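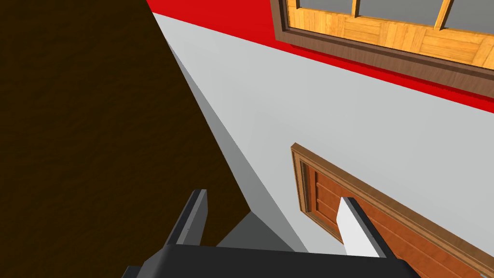

Clirodberg to open Flerville Film Week with restored print and new score

2026-10-01

The Flerville Film Week has confirmed that its next edition will open in January with Clirodberg, the drama directed by Geeta Nishad, and that the film will be shown with a newly recorded score by the composer Sunita Tiwari. The opening screening will take place in the main auditorium of the Srisuk cinema, which has served as the principal venue of the Film Week since its third edition.

Clirodberg follows a land surveyor who returns to the mountain town of her childhood to settle a boundary dispute between two families. Over the course of a single winter she finds that the maps held in the town hall do not agree with one another, and that her late father drew at least one of them. The film was first released 17 years ago in a shortened version, prepared at the request of its original distributor, and has rarely been seen in cinemas since then.

The version to be shown in Flerville restores 10 minutes of material removed before the first release. Most of this comes from the second half of the film and includes a long conversation between the surveyor and the town clerk, as well as a different closing sequence. The restoration was carried out by Vatik, the production company that made the film and still holds the original negative. Work on the picture was completed this summer, and the sound was finished last month.

In a statement issued through Vatik, Ms Nishad said she was pleased that audiences would be able to see the film as it was first edited.

"The shorter version told the story clearly enough, but it moved too quickly through the winter," she said. "The people in this town wait a great deal. They wait for letters, for the road to open and for each other to speak. I wanted the audience to wait with them for a while."

Ms Nishad supervised the grading of the new print and approved the final edit. She made a small number of changes to the order of scenes in the opening part of the film, which the organisers understand to be in line with her shooting script. No scenes from the released version have been removed.

The new score replaces the library music used on first release. Ms Tiwari, who worked with Ms Nishad on two later films, wrote the music for a chamber group of five players and recorded it over three days. It will be heard in full for the first time at the opening screening. The recording is part of the finished soundtrack and there will be no live performance, although the players have been invited to attend.

Ms Tiwari said that she had worked from the restored picture without referring to the earlier music. "I asked to see it silent first, and then with the dialogue," she said. "There are long passages where the wind is enough, and I have left those alone. The cello carries most of the rest."

The opening screening will be followed by a conversation between the director and the composer, with questions from the audience. The conversation will be held in the auditorium and is included in the price of the ticket. A second screening of Clirodberg, without the conversation, will be held the following afternoon for members of the public who are unable to attend in the evening.

The Film Week has also announced a short season devoted to Ms Nishad's work. Three of her other features will be shown in the smaller auditorium at the Srisuk, together with a programme of the short films she made as a student. One of these shorts has not been screened in public before. The season will be presented in order of production, and printed notes will be available at each screening free of charge.

The remainder of the programme, including the competition titles and the documentary strand, will be published in November. The organisers have confirmed that the competition will again be limited to first and second features, and that the jury will be named at the same time as the full programme. Entries for the competition are now closed. Film-makers who submitted work before the closing date will be told of the outcome in writing and are asked not to contact the programme office in the meantime.

Tickets for the opening screening will go on sale to members of the Film Week first, with general booking to follow five days later. Each member may buy up to three tickets for the opening screening. There is no limit on bookings for other titles. Reduced prices are available to students, to people receiving income support and to visitors under the age of 26. Proof of entitlement will be requested at the door.

All screenings of Clirodberg will carry English subtitles. A captioned version, which includes descriptions of music and other sounds, will be used for the afternoon screening. Audio description is being prepared and is expected to be available at both performances. Visitors who wish to use it should collect a headset from the box office before taking their seats. The main auditorium has step-free access from the street, and spaces for wheelchair users can be reserved by telephone or at the box office.

The running time of the restored version is longer than that given in some reference works, and those relying on public transport are advised to check the times of return services. The opening screening will begin promptly and there will be no trailers. Latecomers will be admitted only at a suitable point during the first part of the film.

Vatik has said that it intends to offer the restored version to other cinemas once the Film Week has ended. A list of venues has not yet been agreed. The company has no present plans to withdraw the shorter version, which remains available for educational use. A release for home viewing is under discussion, and is likely to include both versions of the film together with a recorded interview with Ms Nishad.

A recording of Ms Tiwari's score will be issued separately. Copies will be on sale in the foyer of the Srisuk throughout the Film Week.

Press accreditation for the January edition is now open. Applications should be made to the Flerville Film Week press office and should state the title of the publication or programme, the name of the person attending and the screenings they wish to cover. Requests for interviews with Ms Nishad and Ms Tiwari should be made on the same form. Still pictures from the restored version may be obtained from Vatik on request.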